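Chapter 4
Why Cloth Wrinkles, and What People Have Done About It
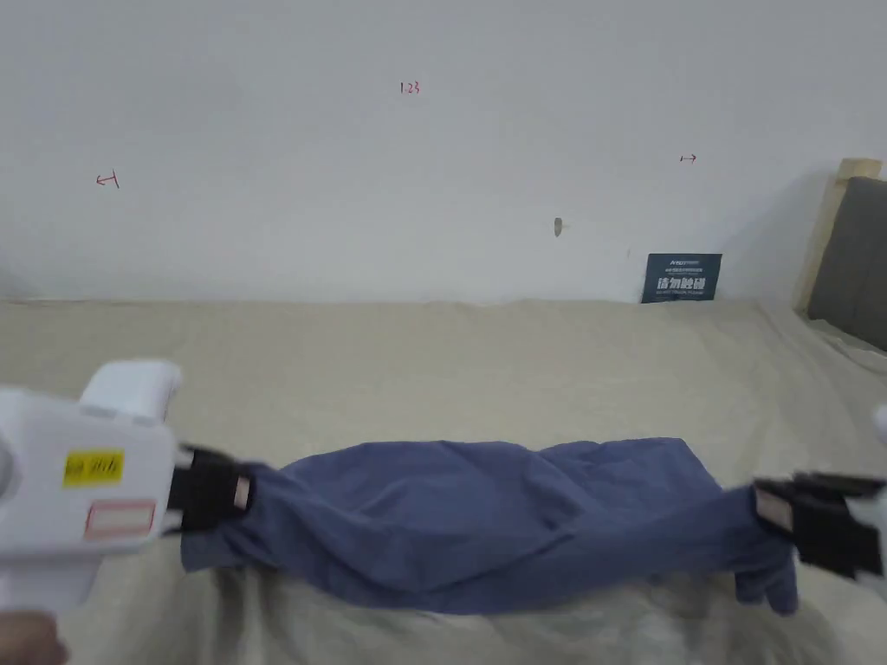 I learned to iron on my grandfather's handkerchiefs, and I was bad at it. He'd unfold one at breakfast, look at the creases I'd put in, and say nothing at all. I must have been nine. Years later I took a fibers course, mostly to fill a gap in my schedule, and found out in the second lecture that I'd been ironing them too dry the whole time. I was furious! I'm still a little furious, and I think that's the reason this chapter is the one I most enjoyed writing.

So far in this book we've treated cloth as something that gets made: spun, woven, dyed, cut. Now we look at what happens once it leaves the mill and somebody sits on it.

Start with cotton. A cotton fiber is mostly cellulose, long chains of it lying side by side and held to their neighbors by lots of weak bonds (hydrogen bonds, if you remember them from Chapter 2). Bend the fiber and some of those bonds let go. Leave it bent and new ones form in the new position. Now the fiber has a crease, and it will keep that crease until you give the bonds a reason to let go again. Water does it. Heat helps. Pressure holds everything flat while the bonds settle back down, and there you have the steam iron, explained in a paragraph.

Wool behaves differently, and polyester differently again. We'll get to both in Section 4.3, along with the question my students always ask, which is why a linen jacket looks rumpled by the time you've found your car keys.

The second half of the chapter is about finishes, the treatments that make a shirt "easy care." My old lab partner Magnus Pollock spent two years testing them at a small mill called Hesten, and he has kindly let me use his notebooks. He folded 400 swatches under a weight, let them go, and measured how far each one opened back up. It's dull work and he loved it. You'll find his method in Section 4.5, and you can repeat it at home with a heavy dictionary and a protractor.

Before you read on, try something. Take a cotton napkin, scrunch it in your fist while you count to 60, and lay it on a table. Do the same with a polyester scarf. Write down what you see, and keep the note handy for the exercises.

4.1 What a crease is

Let's begin with a single fiber, bent once. The outside of the bend is stretched and the inside is squeezed, and how the fiber copes with that depends on how thick it is and how tightly its chains are packed.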